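Teleop notes, 20th December

We stopped recording demonstrations for the year at 271 usable episodes. The raw count was 316. Most of the rejects were mine, from the first sessions, before I learned to keep the leader arm moving at a constant rate.

The setup is unchanged since April: one Rodix arm driven by a leader arm of the same geometry, with a small camera at the wrist. The operator sits behind a screen and works from the camera feed alone. Masaru insisted on that rule. If the operator can see the table directly, they use information the policy will never have, and the demonstrations are worse for it even when they look tidier.

Two things changed this month. Brittany cut the gripper speed limit, which removed the jerk at the start of each approach. I also started labelling hesitations. A pause while the operator works out where an edge is gets learned as part of the task, so the model pauses there too.
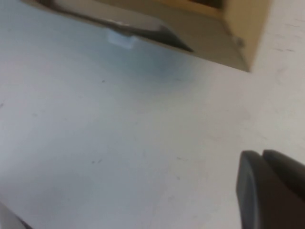 The remaining problem is depth. With one wrist view, operators tend to come in high, stop, then drop the last bit straight down. Seidu does it less than I do and can't explain why. His episodes also have fewer corrections near contact, so I've weighted them up for the next training run.

I'll try hand guiding for comparison in the new year. Wellington thinks the friction in joint 2 will ruin it. He may be right, but the logs will be worth having.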